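Skavoseck Household Help
Home > Laundry and Closets > Folding

How do you fold thin, slippery long-sleeved tops so they stay folded?

Viewed 3,000 times

Posted by drawer_three_is_stuck

I have a folding problem and I have reached the age where I feel I should have solved it.

My job gives us long-sleeved tops in a thin, smooth fabric. They are light, they dry overnight, and they have no intention of ever being a rectangle. I own five of them. I fold one, put it on the pile, fold the next one, and by the time I get that one to the pile the first one has slid off sideways with a sleeve hanging out like it's hailing a cab.

T-shirts are fine. Sweaters are fine. I can even do a passable fitted sheet if no one is watching. It's only the slick stuff.

What I've tried:

The store fold, where you flip it face down, bring in both sides and fold up from the hem. Looks great for as long as I'm holding it.

A folding board. I bought a Skider, the kind with flaps that you swing over one at a time. It works well on cotton. With these, the shirt skates across the plastic when the first flap goes over, so the second flap folds a part of the shirt I hadn't planned on.

Rolling. Better, but they unroll in the drawer. I open it and there's one big soft animal in there.

Hanging. We have a single closet rod in this apartment and it's spoken for. It is a sore subject and I'd like to keep it out of the answers.

The drawers are in a Jorilano dresser, the narrow model, so whatever I end up with can't be much wider than a paperback is tall if I want two rows side by side. I do the folding on the kitchen table, which has a glass top.

I don't need it to look nice. I need to be able to take out one top without taking out all of them, at an hour when I'm not at my best.

Posted by ironing_is_a_rumor
103 people found this helpful

You've written down your own answer and then walked right past it. Glass table. Plastic board. You're putting the slipperiest thing in your wardrobe on the slipperiest surfaces in your home and blaming the shirt.

Do it on the bed, with the blanket or bedspread on, the more textured the better. A made bed is best. A bed where someone has pulled the covers up to a respectable height and walked away is also fine, and is what I use.

I had the same trouble with the uniforms at my last place, a garden center out past Gethin that believed strongly in wind-resistant fabric. Here's the routine I settled on. One top takes me less time than it took to type this.

Shake it out hard, once, holding it by the shoulders. Then lay it down front side up or back side up, I don't think it matters much, although people on this site have ended friendships over it. I go face down because I like the neck to end up on top.

Now spread it. Really spread it. This is where most people cheat. Pull the hem straight, then put both palms flat in the middle of the chest and push outward toward the side seams. Thin fabric holds air and it holds little wrinkles, and every wrinkle you fold over is a tiny spring. Then straighten the sleeves, all the way down to the cuffs. If one of them is bunched up at the armpit, go back and pull it out. You'll think it doesn't matter. It will be the lump that tips the pile.

Fold one side in to the middle, sleeve and all. The sleeve will now be sticking out the far side, so turn it back down along the body, so that it runs from shoulder to hem. Run your forearm down it. I mean forearm, not fingers, you want weight along the whole length.

Other side, same thing. You should have a long strip that's the width of your drawer slot. If it's too wide for your dresser, fold the strip a little tighter now, before you go any further. Trying to narrow it later is how you get the soft animal.

Then comes the part that keeps it shut. Fold the hem up a hand's width and turn it so the inside of the hem is facing out, like the cuff on a pair of socks. You've made a pocket. Now fold down from the neck, in thirds, toward the pocket, pressing the air out as you go, and tuck the folded end into the pocket. Pull the pocket over it snugly. Pick it up and shake it. If it stays closed you're done, and if it doesn't, the pocket was too shallow.

Stand them on end in the drawer, side by side, with the closed edge up. Don't stack them. A stack of slick fabric is a slide with extra steps. On end they lean on each other like commuters, and you can take one without waking the rest.

My first few took five minutes each and looked like something you'd find under a car seat. They get better.

Posted by mildly_pressed
6 replies to this answer hidden

Hangers.

(I know what you said about the rod. There are hooks that go over a door.)

Posted by second_sock_missing

Agree with the bed advice above, disagree with about half of the rest, so here's my version. I do the family's laundry, and the other adults in the house have agreed that I'm the one who's good at it. I suspect that's a trap.

The pocket trick is good on tops that have some give at the hem. If yours have elastic or a drawstring down there, the pocket puckers and you get a round thing, closer to a dinner roll than a shirt. Try one before you commit the whole drawer.

I also wouldn't bother with the face-down part. I lay mine out with the neckline at the far end of the bed and the hem nearest me, and I start with the sleeves instead of the sides. Sleeves on this kind of fabric have opinions. One will go out nicely to the side and the other will fold itself up under the shoulder while your back is turned.

So: sleeves first. Take one cuff and bring it straight across the chest to the opposite side, flat. Take the other cuff and lay it right on top. Now they're both inside the body, one over the other, and they hold each other down. After that you only have a plain body to deal with, no arms. Fold one side in, fold the other side in, smooth, fold up.

I did the navy one on our bed to make sure I was telling you the order right. It's thin and smooth and wrinkles if you look at it, so I'd guess it's close to what you've got.

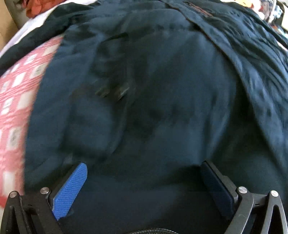
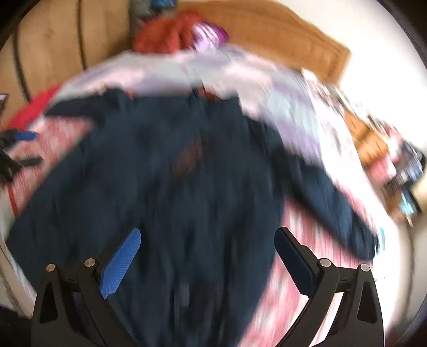
Before you bring any cuff across, run a hand down the outside of each sleeve, from the shoulder to the end. You're feeling for twists. A twisted sleeve folds fine and then slowly untwists in the drawer, over a day or two, and takes the shirt with it. I believe that explains a good share of what you're finding in the mornings.

The other thing I'd look at is the dryer. If these tops go in with fleece, they come out full of static and cling to whatever's nearest, including you. Fold them before they've had a chance to cool in a heap and you'll be ironing creases into place that you didn't choose. I take mine out, hang them over the back of a chair for as long as it takes to match socks (so, a while – see name) and then fold.

For your narrow drawer, I'd put in a couple of dividers. Not fancy ones. A shoebox lid cut down to size will do, or the box itself with one end off. The dresser people sell inserts, and I'm sure they're lovely, but you have a box already. Everybody has a box. Pack the tops in so they're touching but you can still slide a flat hand between them. Any looser and they slump, any tighter and you pull out three at once, which I understand is the thing you're trying to avoid before coffee.

About the folding board: keep it for the cotton. If you want to use it for the slick ones too, put a dish towel over it first, a rough one, and swing the flaps with the towel in place. You have to hold the towel at the top with your other hand. It's clumsy and it does work, and I went back to the bed anyway.

Posted by drawer_three_is_stuck
Update, Dec 25, 2023

Reporting back, since the rest of the household is asleep in front of a movie and I've found a way to be alone with my laundry on a holiday.

The bed made the biggest difference. I feel a bit silly about the glass table. I did the whole lot there this morning and none of them went anywhere.

Sleeves across the chest, then the hem pocket from the first answer. Mine have a plain hem, so no dinner rolls. I had to redo one because I'd skipped the twist check on the left arm, and yes, it was twisted. They're standing on end in a shoebox with the front cut off, and the box fits the drawer if I lift it slightly while closing. The drawer sticks, but it always did, and that's a different post.

I have bought the over-the-door hooks. I'm putting this at the bottom in the hope that mildly_pressed has stopped reading. They're for the towels.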